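March, evening

Left arm dropped out again at 10:40 this morning. Same as before: it was on its way down to a brush, it stopped, the gripper opened by itself, and the whole arm sagged until it rested on the wood. The right arm kept going for a second or two before the stop caught it. That second or two is what I don't like.

No damage that I can find. One brush got pinned under the gripper and has a bent neck now. I threw it in the bin and wrote it down.

Episode count when it happened was 381. The last time was at 200, and I had convinced myself that one was my fault for bumping the table. So that theory is gone. I power cycled, homed both arms, ran the slow check and everything passed, as it did last time. A fault that clears itself is worse than one that stays put.

I called Tronaver about the servo driver before lunch. They asked for the log and I sent it. They asked if the supply was the one that came in the box and I said yes. They asked if I had changed any of the wiring and I said no, then remembered the extra tie I put on the left arm in the winter to keep the cable off the elbow. I told them. There was a pause and then they asked me to take a picture of it, so I did that too, and also wrote to Chowdary to say the Stollville batch would be late. No answer from Chowdary yet.

Lunch was soup at the desk. I read the old notes from Cakport, where they ran the same pair of arms on a taller frame, and found one line about a "brief loss of comms, left side, cause unknown." Nothing after it. Either they fixed it or they quit writing it down.
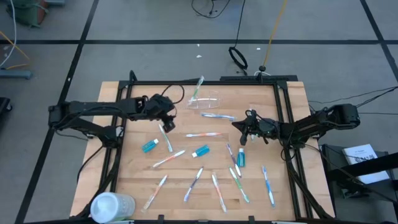 The log has the left arm going silent for 554 milliseconds. It doesn't slow down first and there is no current spike, it just isn't there, and then it is there again with its position wrong. That looks to me like a connector and not a motor. The loose cable looping over both arms is where I would start, and I should have started there after the first one. When the arm reaches out flat toward the middle of the table the slack gets used up, and I think the plug at the second joint takes the pull. I moved it by hand with the power off and could feel it tighten near the end of the reach. With the arm folded back there is plenty of play, so of course the slow check passes. The slow check never goes out that far.

Spent from two until almost four on that plug. The latch on one side is worn and doesn't click. You can push it in and it feels seated, and then a small tug sideways moves it a hair. I don't have the right housing here. I have one that would fit if I cut the key off, and I'm not going to do that on an arm that drops when it loses signal.

Ordered two housings. Also ordered a longer lead so I can route it along the link and give it a proper loop at the joint.

The other matter is the stop. The arms are supposed to go down together. If either one faults, both should hold, and today the right one carried on with its move as if nothing had happened. I went back through the settings and the shared stop waits for a fault message from the arm. An arm that has lost its connection can't send one. So the right arm only stopped once the timeout ran out, and the timeout was set long by somebody, maybe me, to get rid of nuisance trips in the fall. I put it back to 30 milliseconds. It will trip more. Fine.

I tested that with the right arm parked and then with it moving at quarter speed, pulling the left plug by hand from outside the frame with a hook. It held both times. I want to do it at full speed as well but not alone in the room, so that waits.

My hand was in there last week, with the arms live, to turn a bottle around. I've done that plenty of times. I was counting on the stop to cover me and it would not have, at least not right away. I wrote a card that says POWER OFF BEFORE REACHING IN and taped it to the keyboard, where I will have to move it to type.

For tomorrow: call Tronaver back about the worn latch and ask whether other people have seen it. Check the same plug on the right arm. Take the winter tie off. Write the fault up properly with the times, and add a full reach to the slow check. Leave the brushes as they are.

Home by seven. Rain. Left the supply switched off at the wall.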